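Notebook – October
Paint adhesion, Wirkcombe panels, second round

Picking up from the last entry. The Grorkside primer lifted at the corners on the humid-side panels, and Mahmoud Mansour thinks the sanding step is at fault. I think the flash time is too short. Both can be checked in one run.

Panels: 16, cold-rolled steel, cut from the same sheet as before. Half sanded to 800 grit, half left at the mill finish after the solvent wipe. Trillix primer on all of them, same batch, stirred but not thinned. Grorkside held back until the new can arrives.

09:20 – wipe-down finished. Lint on two panels, wiped again.
10:05 – first coat on. Spray room slightly cool. Gun pressure left where Ryan Lightfoot had set it.
10:40 – second coat. One run at the lower edge of panel 7, marked on the back and kept in.

Went over the labeling scheme before lunch. Panel number first, then surface, then coat. Old labels had the coat first and sorted badly in the spreadsheet.
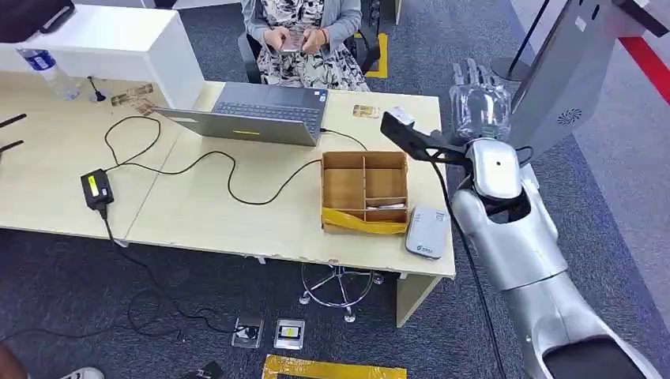 Cure and cross-hatch

Cure is 96 hours at room temperature, no oven. The oven shortened the last round and I suspect it also hid the flash time problem, so the old numbers should not be plotted with these.

Cross-hatch after that, 2 mm spacing, fresh blade every four panels. Tape pulled back at a steep angle in one motion. Score each panel before looking up which surface it had. Lim tape only – the other roll is past its date and leaves residue on the primer.

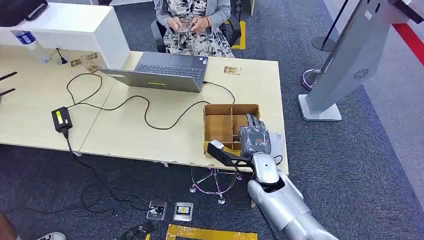
If the sanded set scores no better than the mill-finish set, Mahmoud's explanation is out and the next run varies flash time alone. If the sanded set is clearly better, repeat with a coarser grit before changing anything in the written procedure.

Still open: film thickness on panels 3 and 11 reads high at the center. Gauge zero was checked on bare steel and was fine. Ryan to measure both again after cure.

To order: blades, lint-free wipes, one can of thinner.

Wirkcombe coatings notebook | Questions to Ryan Lightfoot | Back to top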